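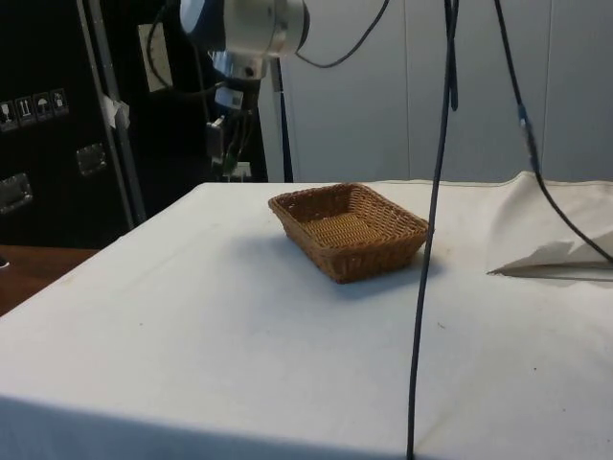

2015年9月3日(木)

朝から籠の続き。浅い四角のやつ、縁の色がちょっと濃くて、白い布の上に置くとなかなかいい感じ!底が平らに編んであるから、空のままでもすわりがいい。Cotineの棚に並べるなら、この形が第一候補かなあ。

で、問題は布のほう。台に掛けた白布、折りじわがうっすら残ってるし、細かい黒っぽい点々もある。Dorothyさん(Yeomanさんのほうね、念のため)に見せたら「洗えば?」の一言でした。はい、洗います。もう一枚の白布は台の右奥に丸めて置きっぱなし。使う人はアイロンかけてからにしてください、当て布して、中温で。

籠に敷く内布は6月に裁った分がまだ3枚あるはず。引き出しの上から二段目?なかったらStinaの箱も見る。深さが浅いので、立ち上がりは40mmで足りると思う。前は欲張って高くしたら縁からべろっと出ちゃって、あれは格好悪かった……。

メモ:Dalgleishの籐の見本、返却まだ。送料175円、立て替え済み。
角の編み終わりがチクチクしないか、明日ストッキングをかぶせて確認すること。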